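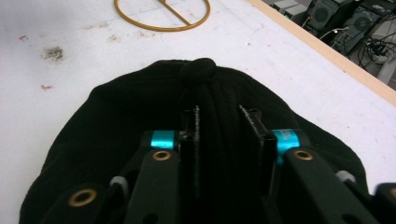 Roxana Flores
Fold it in half once and stop there. Rolling a knit hat stretches the edge, and after a winter in a drawer it stays stretched.

drillham_dan
I've rolled mine for years and they're fine. Depends on the yarn. Acrylic springs back, wool doesn't always.

Roxana Flores
Mine are all wool, so maybe that's the difference. I ruined 2 that way.

ristgate77 (original poster)
OK, the black one is a blend, I think. The label is gone. What I want is a way to store it so the crown doesn't end up with a hard crease. I put it down on a flat surface and smooth it from the crown out to the edge before I fold anything.

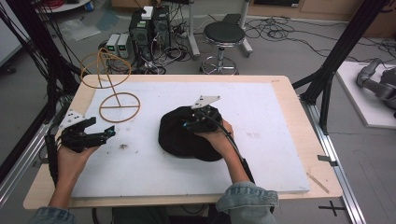 Then I fold the sides in and it goes in the bin with the scarves. By September there's a line across the front every time, so something in that routine is wrong.

Kidus Abdella
The scarves are too heavy. Put hats on top.

drillham_dan
Agree on the scarves. Still say roll it.

Roxana Flores
Please don't roll it. If the line is already there, hang it in the bathroom while you shower and pull it into shape by hand.

ristgate77 (original poster)
Moved the hats to the top of the bin. I'll try the shower thing tonight on the black one. Not rolling for now, sorry Dan.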